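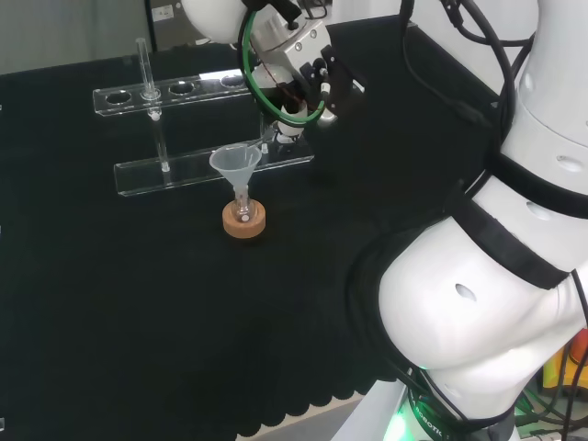

Telma reckons you should never buy the arm first. Buy the table, she told me back in November, then the grippers, then whatever's going to break, and if there's money left over you can think about an arm. I laughed at her. I've since redone the whole spreadsheet in more or less that order, so there you go.

Search this blog Go
4 min read

So, equipment budget, round two! For anyone new, we're a small lab at Warmont and we've been trying to work out what it costs to have robot arms do the fiddly bench jobs, the pouring and dripping and moving of little glass things. I've wanted this for years and I'm still a bit giddy about it. The budget is less giddy.

The arms are the big line and I'd always known that. What I hadn't put down was everything hanging off them. Cable ties and sleeves, spare finger tips, brackets, a second power board (the first one was in the wrong spot, my fault). My first draft had a line called "bits" with $476 in it. Pascual read that out loud in front of everyone and asked me which bits. I had no answer, so now there are 37 separate rows and he's happy.

Glassware is the other one. I'd budgeted test tubes as though a careful person would be handling them. While you're still teaching an arm how hard to squeeze, you want a lot of cheap tubes and you don't want to care about any of them. Same goes for vials and those little plastic funnels. I've gone for the bulk box from Tukavstead, 1000 tubes, and the freight was dearer than I'd hoped – but we won't be reordering every month.

Still undecided: whether to get a service plan on both arms or just the one that does the most work. Susard quoted me for 2 and the discount on the second was pretty measly. Rocío wants to skip it altogether and put the money towards a spare gripper, and I'm leaning her way.

Oh, and racks. Get clear ones if you can, I find them much easier to line things up with, and get a couple more than you think you'll need. I forgot them completely the first time round and had to pinch the money from the training line.

Next job is the bench covering. I've got three samples on my desk and I like the dearest one, of course.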